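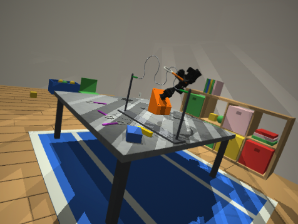

Lambros Stergiou wrote:

> Before you touch the path again, check the tool frame. If you taught
> it with one wand and you're running with another, every point along
> the wire is going to be off by whatever the difference is between the
> two loops, and it'll show up worst in the bends where the wrist is
> turning. I'd also look at how fast you're taking the bottom of the U.
> My guess is you are asking the wrist to turn too much in too little
> distance there.

OK, you were right on the first part and I owe you a coffee. I went back through my notes on the Kulley cell and I had taught the tool frame with the old wand, the one from before the Mallier order came in. Same handle length on paper, but the loop sits 3 mm farther out on the new ones. On the straight bits you'd never notice. Go into the U with the wrist rolling over and there it is, touch, buzz, stop.

So here's what I did today (Tuesday, 23/07/2019, putting the date in so I can find this again). All of it was in the simulator, I haven't gone near the real arm yet.

First I threw out the old tool frame and made a new one with the origin in the middle of the loop and Z along the handle. I used to put the origin at the gripper and carry the offset in the program, which is a terrible habit and I'm not doing it anymore! Then I re-ran the wire path with no other changes. Contacts per pass went from 20 down to 3. Same points, same speed. I was pretty happy with that.

The 3 that were left were all in the U, coming up the far side toward the second hump. That's your second point, I think. I had 112 points on the path, spaced evenly, so the tight part got the same number per inch as the easy part. I bunched them up through the bend and dropped the speed to 200 mm a minute there only. It's slow but it's clean in sim. I also let the handle lag a little behind the wire direction so the wrist doesn't have to snap around at the bottom, and that seemed to help more than the speed did.

Things I still have to sort out before I try it on the real one:

- The stand. In the model the posts are wherever I put them. In the cell it gets bumped every time somebody cleans the table, so I want two dowel pins in the base bar and a quick touch-off on both posts at startup. Stefanou has a routine for this that uses a plain pointer, does anybody have a copy that isn't a scan of a printout?

- The grip. If the handle rotates even a tiny bit in the fingers, the new tool frame is worth nothing. I'm thinking about a flat on the handle and a matching pad. Horkau sells pads you can cut yourself but I've never used them.

- Which wand is which. I'm going to give each one its own tool number and write it on the handle. Should have done that on day one.

Lambros, one question back to you. When you set yours up, did you check the loop for roundness? Mine are a bit oval and I've been treating them as circles. I could add the long axis to the tool frame and keep it lined up, but then I lose the free roll around the handle, and I kind of need that for the curl at the end.

I won't get cell time until August anyway, so no rush. If anybody wants the path file, email me off list and I'll send it over.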